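Slotted panel stand

A slotted panel stand is a foot that holds a flat sheet or board upright by gripping its lower edge. It is used with desk dividers, room partitions, clear screens and signs. The term covers both single feet, placed under each end of a panel, and long bases that run its full width.

Construction
The basic form is a block with a central slot. The sheet is lowered into the slot and held by friction, by a set screw or by its own weight. Openings may be cut in the block on either side of the slot to save material. Common finishes include smooth paint, bare metal and hammered paint, a speckled coating that hides scratches.
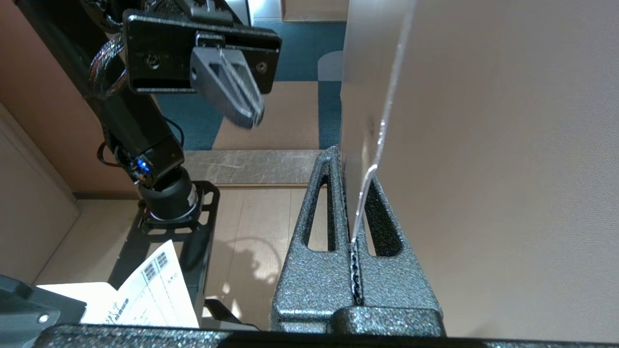 Beige panel and clear acrylic sheet in a dark gray stand with oval cutouts.

A stand may carry more than one layer. An opaque panel can be paired with a clear acrylic sheet, provided that the slot is wide enough for both. If the layers are thinner than the slot, packing strips are added to stop them from leaning.

Sheets
Acrylic is the usual clear material. Its cut edges are often polished and look brighter than the faces when lit from the side. Thin metal and opaque plastic sheets are also used. A hole near the upper end of a sheet allows it to be hung for storage or tied to a neighboring panel.

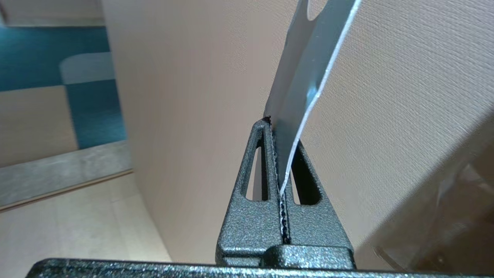

Thin silver-gray sheet, held at its lower end, with a rounded hole near the top.

Sizing
The Drellport pattern, drawn up by Lemlem Tekleab for the maker Ruggiero, has a slot 11 mm wide in a foot 200 mm long. Panels under this pattern are set with a clearance of 4 mm between the sheet and the slot walls, taken up by packing. The later Ulis foot is 100 mm long and is intended for desk screens only.

See also
Folding screen
Sign holder
Room divider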